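**Block pushing dataset – how messy should the starts be?**

**gantrygoose** wrote:

Okay, I'm way too excited about this so please bear with me. We finally have the pushing setup running at Bongate and I've been collecting demos since Sunday. One stiff finger, a wooden board, a handful of toy blocks, and me on the other end of a joystick giggling like a kid. Each episode gets a plain sentence like "push the blue cube next to the red cylinder" or "split the yellow blocks up," and I try to do what it says.

My question is about resets. Right now I shove things wherever and start recording. Some starts have the blocks bunched together, some have them spread out, and a lot are in between. Should I be scripting this? The target is 3,000 episodes and I'd love to not find out at the end that I did it wrong!
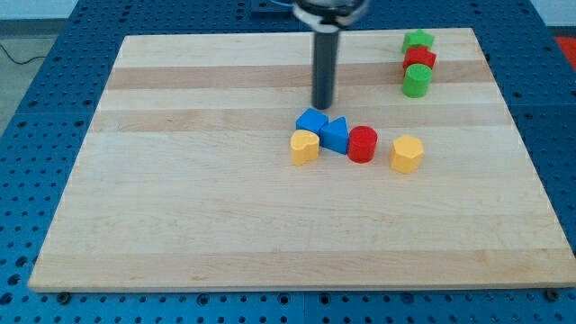
*Page last changed: Sunday, 9:40 pm, by gantrygoose (added photo)*

The finger's down behind the blue cube and the blue prism there, with the green star, red square and green cylinder off in their own row toward the back. I really like starts like this one – you can ask for something in the middle group or send the finger over to the row, and the two need pretty different pushes.

---

**tinplate_otter** wrote:

Oh this is lovely. Maple board on a blue hole-grid table, you're speaking my language.

Don't script it. We did scripted starts for the Hamann project and the policy got great at our grid of starts and hopeless at everything else. Hands in, stir, go.

---

**mossy_kernel** wrote:

Going to disagree with otter a bit. "Stir and go" sounds random but people aren't random. When I went back over my own logs, I almost never left a block near the edge, and the policy had no idea what to do with one out there. I'd draw the start from a list for some of the episodes and free-style the rest.

Also, are you recording the failed pushes? Please say yes.

---

**gantrygoose** wrote:

Yes! Everything gets kept, with a tag if I missed. The heart is my nemesis, by the way. Catch it off center and it spins away from you. I've got so many clips of me chasing that heart.

The edge thing is a great point and I'm pretty sure I'm guilty of it.

---

**tinplate_otter** wrote:

Fair, edges are a real hole. I'd still rather see them covered by telling the operator "start with something at the edge" than by a list of coordinates. Lists make people slow and bored, and bored people drive badly.

---

**plumbline77** wrote:

Different angle: don't reset at all. On the Trimard rig we recorded long runs, some 7 minutes each, and gave a fresh instruction every time the last one was done. The end of one task is the start of the next, so you get weird layouts for free. You cut it up later.

---

**mossy_kernel** wrote:

I like that, but the cutting is a pain. Two of us labeled the same run once and couldn't agree on where a push ended.

---

**plumbline77** wrote:

Have the operator hit a pedal when they think they're done. Not perfect, way better than arguing over it afterward.

---

**gantrygoose** wrote:

A PEDAL. Okay, I have one from an old Curness sewing table and it's going on the floor tomorrow.

Plan for now: long runs with the pedal, and an edge start whenever I sit down for a new one. I'll train something small on the first batch and post the clips, good and bad. Does anyone have a favorite way of wording the instructions? Mine are all "push the X to the Y" and I can already tell that's going to be too stiff.

---

**tinplate_otter** wrote:

Get someone who wasn't driving to watch the clip and type what they saw. You'll get "nudge," "scoot," "bump the star thing over." Gold.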